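4. Setting up the dehumidifier for a basement or workshop

4.1 Before you start

The Skarneck dehumidifier is meant for enclosed rooms with a floor area of up to 300 square feet. In a larger basement, close off the part you want to keep dry or use a second unit. The machine will run in a bigger space, but it will run almost all the time and may never reach the setting you choose.

Leave the unit standing upright for at least four hours after you bring it home. If it was carried on its side, leave it overnight. The oil in the compressor needs time to settle.

CAUTION: Do not plug the unit in while it is lying down or leaning. Damage to the compressor from early starting is not covered by the Bomadell warranty.

Check that you have the following:

Dehumidifier
Water bucket with float (already in place)
Drain hose, 5 feet
Hose adapter and rubber washer, in a small bag taped inside the bucket
Four casters
Warranty card

If the bag with the washer is missing, look under the float before you call.

4.2 Choosing a place

1. Pick a level spot on a hard floor. Concrete, tile and vinyl are all fine. On thick carpet the casters sink and the bucket may not seat.

2. Keep 12 inches clear at the back and on both sides. The top grille, where the dry air comes out, needs 20 inches of free space above it.

3. Stay away from floor drains and sump pits that have no cover. Moist air rising from an open pit keeps the humidity reading high and the unit will not cycle off.

4. Keep the intake away from saws and sanders. Fine dust gets past the filter and cakes on the coil.

5. Use a grounded outlet within reach of the cord. Do not use an extension cord or a power strip.

NOTE: In a room with a workbench in the middle, put the unit against the longest free wall with the grille facing the bench. Air then moves across the whole room before it returns to the intake.
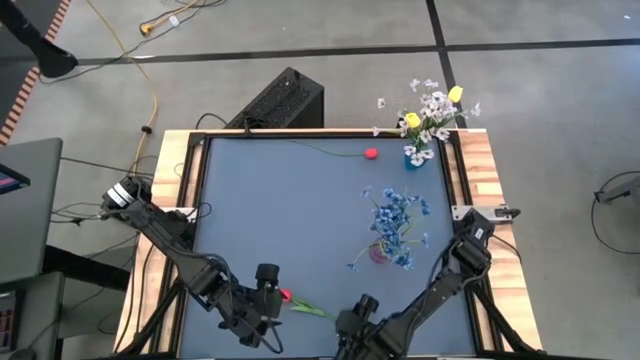 Close windows and outside doors before the first run. An open window on a humid day lets in more water than the unit can take out. Inside doors can stay open if the room beyond is also one you want to dry, but count its floor area toward the total.

If a clothes dryer shares the space, make sure it is vented outdoors and that the vent hose is tight at both ends.

4.3 Attaching the casters

1. Remove the bucket.

2. Tip the unit back against a wall, no further than you need to reach the underside. Have someone hold it. It weighs 28 pounds without water.

3. Push each caster stem into its socket until it clicks. The two casters with brakes go at the front.

4. Set the unit upright and wait 30 minutes before going on.

4.4 Connecting the drain hose (optional)

With the hose connected, the bucket does not need emptying. The hose works by gravity only. It must slope down from the unit to the drain along its whole length. One raised loop is enough to send the water back into the bucket.

1. Unplug the unit.

2. Pry off the round cap on the rear panel. Keep it; you will need it if you go back to using the bucket.

3. Put the rubber washer inside the adapter, flat side out.

4. Screw the adapter on by hand. Do not use pliers. The threads are plastic.

5. Push the hose over the adapter as far as it will go and lead the other end to the drain.

6. Leave the bucket in place. The unit will not start without it.

Look at the connection again after an hour of running. A drip at this point is nearly always a washer put in backward.

4.5 First run

1. Plug in the unit. The display shows the present humidity after a few seconds.

2. Press MODE until CONT lights up. Let the unit run this way for the first 24 hours.

3. After that, press MODE again to select AUTO, and set the level with the arrow keys. We suggest 50 percent for most basements and 45 percent where paper, leather or musical instruments are stored.

A newly dried room will give up moisture from the walls and floor for roughly 170 hours of running. A bucket that fills twice a day during this time is normal.

NOTE: The display can differ from a separate meter by up to 5 percentage points. Place the meter across the room, at table height, and wait an hour before comparing.

4.6 Cold rooms

Below 60°F the coil may frost over. The unit stops, shows DF and melts the frost by itself, usually in under 15 minutes. Do not scrape the coil. If DF comes up more than once an hour, switch off and wait for warmer weather. In most unheated basements that means leaving the unit off until March or April.

4.7 If the unit does not start

Display is dark: check the outlet with a lamp, then press the reset button on the plug.

FULL is lit but the bucket is empty: the float is stuck or out of its hinge. Lift the bucket out, move the float up and down, and put the bucket back squarely.

E2 is shown: the humidity sensor is not responding. Unplug the unit for ten minutes. If E2 returns, contact service and quote part number 459.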